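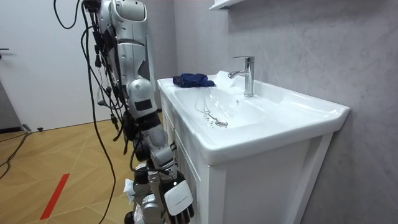
Le coin lavabo – petite galerie

Notre coin lavabo se trouve à Donurville. Plusieurs lecteurs m'ont écrit au sujet du meuble et de la vasque, et je leur avais promis une réponse depuis le mois d'août. Je m'appelle Thiện Đào, le français n'est pas ma langue maternelle, je vous prie donc de pardonner les tournures un peu raides.

La vasque et le plan sont d'une seule pièce, en céramique blanche. C'est le choix dont je suis le plus content. Il n'y a pas de joint entre la cuvette et le plan, et l'éponge passe partout d'un seul mouvement. Le modèle vient de chez Zirkomitz, référence 2414 dans leur ancien catalogue. Je ne crois pas qu'il soit encore vendu.

Le mur est gris clair, légèrement marbré. Nous avions hésité avec un blanc uni, mais ma femme trouvait que le blanc sur blanc fatiguait les yeux le matin.

Le rebord arrière porte le robinet et laisse assez de place à gauche pour poser un linge. Chez nous, le chiffon bleu foncé y passe une bonne partie de sa vie, en boule. Je sais qu'il faudrait un crochet – il est acheté, il attend dans un tiroir.

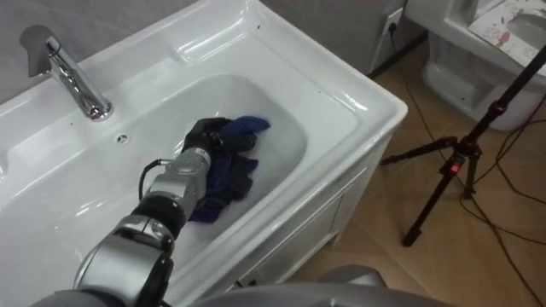
Donurville, le 6 mai

Un chiffon bleu dans l'eau claire, sous le robinet chromé. Le tissu paraît plus sombre sous la surface, presque violet par endroits, et j'aime bien cette couleur contre le blanc de la céramique.

On voit aussi le petit trou de trop-plein avec sa bague de métal, sur la pente arrière de la cuvette. Une lectrice m'avait demandé où il se trouvait exactement. Pour le nettoyer, j'utilise une brosse fine de la maison Irkivia et un peu de vinaigre blanc, tous les 14 jours.

Pour laver un chiffon de cette sorte, je ne remplis jamais la cuvette entièrement. Deux rinçages suffisent d'habitude, à l'eau froide, car le bleu foncé déteint facilement les premières fois. Je presse le tissu sans le tordre et je le fais sécher à plat.

Le savon que j'emploie vient de la droguerie Lưu, près de la gare. Il est vendu en pain, sans parfum, et il se rince bien. Ils ferment entre midi et deux heures – je me suis trouvé plusieurs fois devant la porte.

Les mesures du meuble seront ajoutées à cette page quand j'aurai retrouvé la feuille du montage.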